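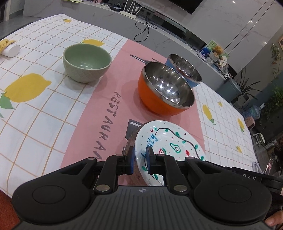

Ashley Mottram's first note to us said that a hand-held gripper is a nice way to collect kitchen footage and a poor way to prove anything about a robot. We hired her a month later, and most of what Buvus does now comes out of that complaint.

About Buvus

We are a small company that checks claims about robot learning. Labs and product teams come to us with a method, usually a good number attached to it, and ask us to run it again in places they didn't choose. Sometimes the number holds up. Often it shrinks.

Our main interest is table work: bowls, plates, cutlery, things people pick up all day without thinking. We record people doing these jobs with hand-held grippers in ordinary homes, on the tablecloths and plates that are already there. Then we train on the recordings and test on a real arm, in a home that was left out of the training set.

What we found with Treltara

Treltara is our longest project. The question was simple enough. If you collect demonstrations in more homes, and keep the total the same, does the robot get better at moving a bowl in a home it has never seen?

The popular answer is yes, a lot. Ours is yes, somewhat, and we would like to see it repeated by somebody else before it goes on a slide. With demonstrations from 14 homes, the arm completed 62 of 150 trials in the unseen kitchen. The version trained in a single home did worse, but part of that gap went away when we matched the lighting. We don't know how much of the rest is variety and how much is that some of our demonstrators were simply better at the job.

Shiny bowls are a sore point. Steel interiors throw back bright spots that move when the gripper moves, and the policy seems to latch onto them. Patterned cloths cause trouble too. Leen Semaan has argued that printed fruit should be a standard test, and she has mostly won that argument. Jihad Daher thinks we are fooling ourselves by testing on one unseen kitchen at a time, and he may be right. Both views are in the write-up.

How we work

We write down what counts as a success before the first trial. A bowl that gets there and tips over is a failure. We keep the bad runs in the total, including the ones where the arm stopped for reasons that had nothing to do with learning.

The person who trains a model doesn't score it. Yara Boutros does the scoring from video, without being told which version she is watching. It's slow and she has asked us more than once to find her some help.

We don't sell robots, and we don't offer a badge or a seal. Clients get a report and the trial videos. They can't edit the report. A few have walked away over that.

Working with us

Send us the method, the claim and whatever you would rather we didn't look at. Tâm Đàm reads everything first and will tell you if the test you want can't answer your question. We are booked through December.

Recent notes
Treltara: what changed when we matched the lighting
Rultgate, a rig we stopped using
Scoring without knowing: the Nassar trials
Why we dropped our own leaderboard

This site uses cookies to remember your settings and count visits. Accept | Decline | Cookie policy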